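Garkell Workshop – two-arm table build, July meeting notes

Present: Ayantu Gebremichael, Rachid Ashour, Latifa Fahmy, Marilou Saludo, and me (Anas Benjelloun, typing, so blame me for the spelling). Started at 6:40 pm, once we'd found the key to the tool cabinet.

1. Last month's notes
Approved, with one fix. I wrote that Marilou had ordered the spare finger pads and it was Latifa. Sorry, Latifa!

2. Money
We've spent 1,038 dollars of the shared pot so far, and 686 of that went on the table, the mounts and the power supply. Rachid would like a second power supply so the arms stop sharing one. We went back and forth on this for ages – I'm for it, Ayantu thinks we should sort out the wiring first and then see. Rachid will get a price from Waltier and bring it next time. Anything over 200 dollars still needs a yes from all five of us.

3. Where the build is
Both arms are mounted, one at each end of the table, and both grippers answer to the controller. The blue tray lives at the left end and we agreed to leave it there, please, even when you're tidying. Every time it moves somebody has to teach the positions again, and last time that somebody was me. We're sticking with soft, crumply stuff for practice pickups until the grip force is sorted out. Marilou wants to try a sponge next and I think that's a great idea.
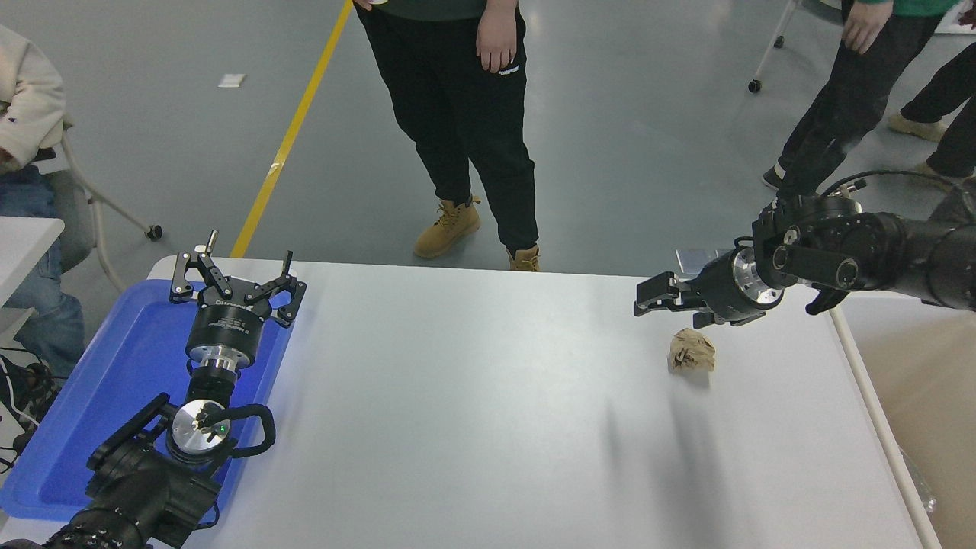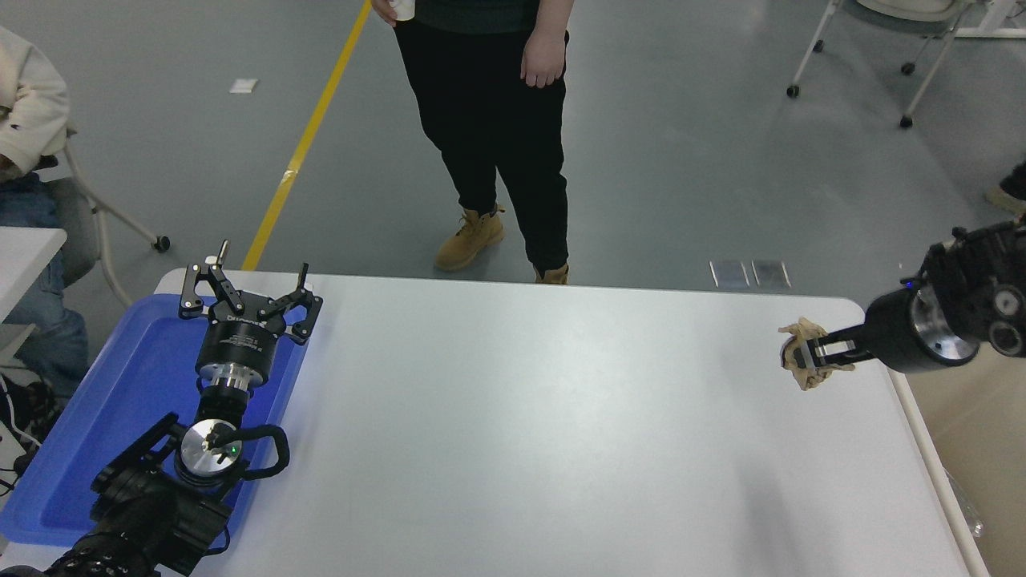
Left arm over the blue tray and right arm reaching in from the other side, in both pictures. The cloth pickup is the second one.

4. Grip force
Long talk, good talk. Latifa has the closing force set at 90 on our own scale and feels it's too much for paper and fine for cloth. Ayantu would like a separate setting for each material, saved by name, so we aren't all typing numbers in from memory. Agreed. Latifa will write the settings file and Marilou will test it with her.

5. Cables
Rachid brought up the cables near the floor again. He's right, I've caught my foot on them twice. We'll get clips from Mac Mathúna and run everything along the underside of the table. I said I'd do it and now it's in writing.

6. Name
Still Prumusum. Marilou put forward three new names and we voted all of them down (sorry!).

To do
Rachid – power supply price
Latifa and Marilou – settings file and tests
Ayantu – wiring sketch, left arm first
Anas – cable clips, and put these notes up

Wrapped up at 8:15 pm. Next meeting same place, and Ayantu has the key.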